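6 min read
Search the guide Go

Section 4: Setting up the table for pick and place

I wrote this section after my third week of training new operators on the Mfaume arm, and most of it comes straight out of my own notebook, so forgive the odd grumble. Section 3 got the arm bolted down and the hand talking to the controller. If yours still drops off the network every time you bump the bench, go back and sort that first, because nothing below will go well until you do.

You'll need the felt pad, one plate, one object from the Nemine food set, the checklist and a second person. Yes, a second person. Shabani Koech wrote our house rules and the two-person rule is number one on her list. It stays number one even when the other bloke is only ducking out for a coffee.

4.1 Before you power up

1. Walk right around the table. Cables behind the bench should lie on the floor, clear of anyone's feet and well away from the arm's reach. I like mine tidier than most people do, and I'll happily admit I lose that argument every Tuesday.

2. Put the pad down near the middle of the table. A bit of an angle is fine. What isn't fine is a corner hanging over the front edge, where a sleeve can catch it and drag the whole lot along.

3. Check the emergency stop. Press it, confirm the drives drop out, reset it. Do this at the start of every shift, and again after lunch if the arm's been left.

4. Tie back hair, take off lanyards and roll up anything floppy. Jackets go on the hooks by the door.

CAUTION: The thumb on this hand closes harder than you'd think. Never put your own fingers between the thumb and the object to "help" it along, whatever speed you're running.

4.2 Placing the object and the plate

5. Set the plate on the pad first, then the object. For the plate-to-pad task the object starts on the plate; for the pad-to-plate task it starts on the bare felt with a clear gap between the two. Write down which one you're running before you start, not after. I once had to relabel a whole afternoon's worth and it was miserable.

6. Use the soft objects before the hard ones. I start every trainee on the croissant. It has plenty of shape for the fingers to find, and it teaches you a light grip quick smart.

7. Stand back behind the line and tell your partner you're going live. Say it out loud! A nod doesn't count in our house rules, and it's surprising how often you nod at somebody who's looking at a screen.

8. Bring the hand in at training speed, palm down and open. Pause over the pad with the thumb clear of the object, have a look at where everything is, then go on.
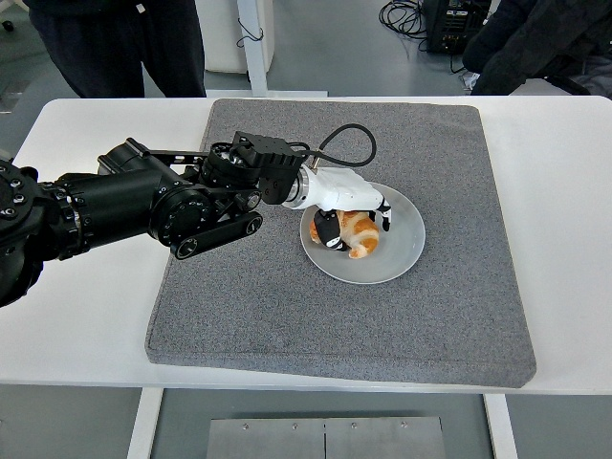

The croissant task, with the hand down over the plate in the first view and held open above the felt in the second.

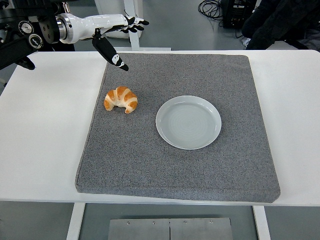 9. Close slowly and stop the moment you feel contact through the glove. The Virley glove gives a little buzz at first touch, and a stronger one when you're overdoing it. If you get the stronger one, open up, back off and start the approach again.

10. Lift straight up before you travel sideways. Dragging an object over the plate rim is the most common fault I see, and it counts as a failed run even when the object lands in the right spot.

11. Release low. I ask for the object to be touching the surface before the fingers open, and I'm a right pain about it.

NOTE: Keep an eye on the cable to the back of the hand whenever you rotate the wrist. It needs enough slack to make a loose loop and not so much that it can snag the plate. If it pulls tight at any point, stop and unwind the wrist the way you came.

4.3 House rules while the arm is live

These apply to everybody, visitors included, and I don't care how senior they are.

- Nobody reaches over the pad while the drives are on. Swapping objects means stop, wait for the light, then reach.
- The person on the stop button does only that. No phone, no notes, no holding somebody's tea.
- Anyone in the room can call a stop, and you don't get to argue until the arm is parked.
- Any contact with a person gets written up, even a light brush on the sleeve.

Åsmund Westerberg looks after the log at Vandon and he'd like me to remind you that a stopped run is still a run. Log it. We had 2,493 runs on the books when I last looked, and 44 of those were marked as operator stops. I'd be worried if that second number were zero.

4.4 Food objects

Fresh pastry sheds. Brush the fingertips after each block of 14 runs and shake the felt out over the bin, away from the controller's fan. Swap the pastry once it starts to flatten, as a squashed one grips differently and your results will drift. Anything that's been on the pad goes in the bin at the end of the day. It doesn't go back in the kitchen and it definitely doesn't go in you.

The hand is due for a knuckle check every 2,000 runs. The steps for that are in Section 7, and you'll want the small hex driver from the lid of the case.

4.5 Shutting down

12. Park the arm using the menu, with the hand open and empty.

13. Press the emergency stop and leave it in. Turn off the controller at the wall.

14. Both of you sign the checklist. If one of you has already gone home, leave that line blank and ring me in the morning.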